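Workberg Community Shop
Opening times | Membership | Deliveries | Room hire | FAQ | Contact

Frequently asked questions

Last updated February 19, 2020

These are the questions we get most often at the till and by email. If yours isn't covered, the contact details are at the bottom of the page.

MEMBERSHIP

Who owns the shop?

The members do. The shop is registered as a community benefit society and each member holds at least one share. There is no outside owner and no parent company. The freehold of the building belongs to Culilton Parish, and the shop rents it on a long lease.

Do I have to be a member to shop here?

No. Anyone can come in and buy things at the same prices as everyone else. Members get a vote at the annual meeting, a say in what we stock and the right to order whole cases at the members' rate (see Ordering below).

How much does it cost to join?

One share costs £35. You pay once, not every year. You can buy more than one share but you still only get one vote.

Can I get my money back if I move away?

Usually, yes. Write to the shop asking to withdraw your share and we'll put the request to the next board meeting. Shares can't be sold to somebody else and they don't go up in value. Withdrawals can be held over if too many come in during the same year. This is in the rules, and you should read that part before you join.

Can my children join?

The minimum age is 16. Younger people are welcome at meetings but can't vote.

I've lost my membership card. What do I do?

Give your name and postcode at the till. We can look you up and print a new one while you wait. There's no charge.

I joined before the move from the old post office. Is my share still valid?

Yes. All shares were carried over. If your number begins with a letter it's one of the old ones and still works, though the till sometimes needs it typed in by hand.

WHAT WE STOCK

How do you decide what to sell?

Laurinda Louro does the buying. She looks at what has sold, what has been asked for in the request book and how much room there is. Bread, milk, eggs, potatoes, tea and tinned goods are always stocked. Most other things are reviewed at the end of each quarter.

Why has something I always buy disappeared?

There are two usual reasons. Either the wholesaler has stopped carrying it, or we weren't selling enough to get through a case before the date. The smallest case of some lines is 24, and for a shop of our size that can be several months' supply. Ask at the till and we'll tell you which it was. If it's the second reason, we can often still get it for you as a case order.

Why do you sell crisps and sweets as well as wholefoods?

People buy them. The shop is the only one in Culilton and plenty of customers come in for something for a packed lunch or a Friday night. The members voted on this at the annual meeting two years ago and the result was clearly in favour of keeping a general range. Snacks also have a long shelf life and a fair margin, which helps pay for the fresh food we sometimes have to throw away.

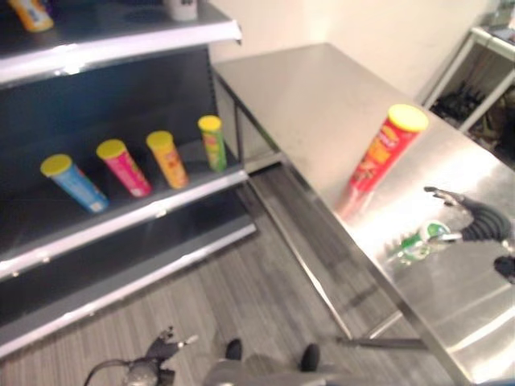 We did agree not to put sweets next to the till, and that hasn't changed. We don't sell tobacco or scratch cards. Alcohol is sold under the shop's licence until closing time, and you will be asked for proof of age if you look under 25.

Do you sell local produce?

Yes, when we can get it. Eggs come from Abílio Serrano's farm on the Votden road. Honey is seasonal. Vegetables come from two growers from June to the end of October, and from the wholesaler for the rest of the year. The label on the crate says which.

I grow vegetables or make jam. Can I sell it through the shop?

Possibly. Surplus vegetables from gardens and allotments are taken on Thursday mornings if they are clean and in good condition, and we pay in shop credit. Jam, cakes and anything else you've made needs more paperwork. You have to be registered with the council as a food business, and the label has to list the ingredients with allergens in bold. Laurinda has a sheet explaining it all. Please talk to her before you make a batch.

Can you get gluten-free or dairy-free products?

We stock a basic range of both. Anything more unusual can be ordered. We don't split packs of these, and we can't promise that items from the loose bins are free from traces of nuts, gluten or milk. If you have a serious allergy, please buy sealed packets.

What is Tiêu?

It's the name on our loose pepper and spice range. The spices arrive in large bags from a small importer and are weighed out at the counter. Bring your own jar or use one of our paper bags.

PRICES

Why are some things dearer than in the supermarket?

We buy by the case and they buy by the lorry load. On some branded goods the supermarket's shelf price is lower than the price we pay the wholesaler. On loose goods, eggs, bread and seasonal vegetables we are normally close, and sometimes cheaper.

The price at the till was different from the price on the shelf. Which is right?

You pay the lower one. Tell whoever is serving and they'll correct it. Wholesale prices change every month and now and then a shelf label gets missed - we'd like to know when that happens.

Do you reduce food that's near its date?

Yes, from 4 pm each day. Reduced goods go in the crate by the fridge. We can't hold reduced items for people who ring up.

SHELVES AND LAYOUT

Why do things keep moving?

The layout is changed twice a year, once in March and once in the autumn. Heavy items and things people come in for every day stay put. Packets, snacks and seasonal goods get moved to fit whatever has come in. We try to do it all in one evening so that it's only confusing once.

Why are there sometimes gaps?

The main delivery comes on Tuesday afternoon, so Monday is our thinnest day. We don't spread stock out to hide a gap. If a space has a label on it, that item is still part of the range and is on order. If there's no label, we're deciding what to put there. 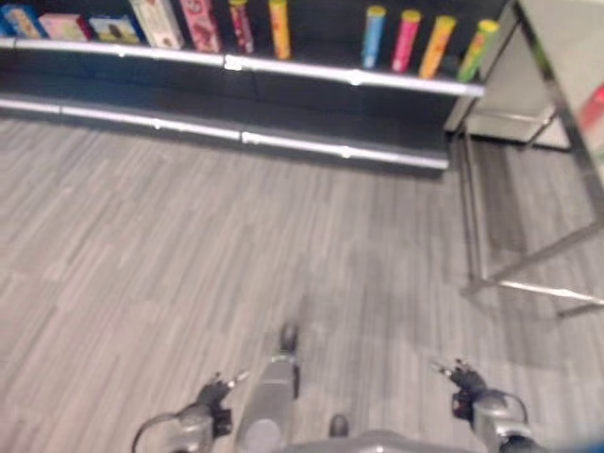

Packets on the upper shelf, with the level below clear.

I can't reach the top or bottom shelves. Can somebody help?

Of course. Please ask. There is also a bell at wheelchair height by the entrance. If you'd like us to collect your shopping for you, ring ahead with a list and it will be ready at the till.

Is there room for a pushchair or mobility scooter?

Pushchairs and wheelchairs fit down every aisle. Larger scooters can get to the counter but can't turn at the far end, and most people with one prefer to leave it in the porch. It's covered, and can be seen from the till.

ORDERING AND DELIVERY

How do case orders work?

Members can order full cases of anything in the wholesaler's catalogue at cost plus 6%. Orders must be in by noon on Friday for the following week. You pay when you collect. If you share a case with neighbours, one person needs to put their name to the order and pay for it.

How long will you keep my order?

One week for dry goods. Chilled and frozen food has to be collected on the day it arrives, as we only have a small back-up fridge and one chest freezer. Uncollected orders go on sale in the shop.

Do you deliver?

Yes, within the parish, on Wednesday and Friday afternoons. The charge is £2 per delivery. Hemi Rutherford does the round and can carry bags into the kitchen if you need it. The 303 bus also stops outside the shop if you would rather come in and get out of the house.

Can I return something?

Bring it back with the receipt and we'll refund or exchange it. We can't take back chilled or frozen food unless there was something wrong with it. With case orders, check for damage before you leave. We have to report breakages to the wholesaler within a day.

WORKING IN THE SHOP

Are there any paid jobs?

There are very few, and they don't come up often. Vacancies go on the noticeboard and on this website for at least two weeks before we interview.

Can I help out unpaid?

Yes. Shifts are three hours and the jobs are serving, shelf filling, weighing out and the delivery round. Farhad Bakhtiari does the rota and the training. You'll do two shifts alongside someone else before you work the till. You get a discount card after your fourth shift.

Can my child do their Duke of Edinburgh hours with you?

Usually, from age 14. Under-18s can't serve alcohol or work on their own. Places fill up early in the school year.

MEETINGS

When is the annual meeting?

It's held in the village hall in March. The notice and accounts go out to members at least two weeks before. If you haven't had yours by then we probably have an old address for you.

How do I put something on the agenda?

Send it in writing to the secretary, Andri Wallner, with the names of two members who support it. Smaller matters can go in the request book by the door, which is read at every board meeting.

CONTACT

Call in at the shop during opening hours, leave a note at the till or use the contact form on this site. The form is read on weekdays. For anything to do with an order due the same day, please telephone.

Back to top
Print this page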